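January, afternoon, bench at the back

Student project: hand-over of a wrapped part from one arm to the other. Weronika Bednarek was on the keyboard and I kept the notes. Florence Lapointe came at the end to read our numbers for the Irnbridge round.

## What we tried

The script is still the one we call Uvar. In the morning it gave up with a timeout at step 322, always at the same place, when the second arm should go down to the part. Weronika found that the waiting time was written in two files with different values. We put 600 ms in both and deleted the comment which said the contrary.

After this we changed the closing force of the near gripper to 70 in the settings. The unit is the one from the Kim library, which I have still not found explained anywhere. If a colleague knows it, please write it in the margin.

We used a part still in its clear film, because the rules of the round say the parts come like this. The cardboard insert stays on the table at the left, with the number M80542-001 on top of the long wall, so that everybody puts it back the same way round.
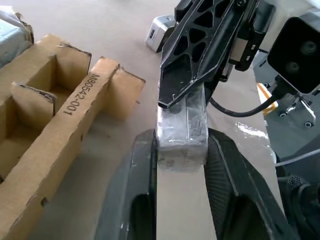 ## Hand-over position

The near gripper has the block between its two fingers and the far arm comes down with the perforated finger to the top end. I would like the far arm to arrive a little more from the side. Weronika does not agree, she says the path is then too long for the time we have. We did not decide.

The film is shiny and has many folds. I am afraid of what this makes with the detection, and I ask to keep the recordings of today in the Claltness folder until we have compared them with an unwrapped part.

Florence read the log and had 2 remarks:

- the near gripper must not open before the far arm has confirmed its grip (now it is only a pause)
- the names of the arms must be the same in the script and in the report

## For next time

- write the confirmation step, Weronika
- ask about the force unit, me
- repeat with the old closing force, to have something to compare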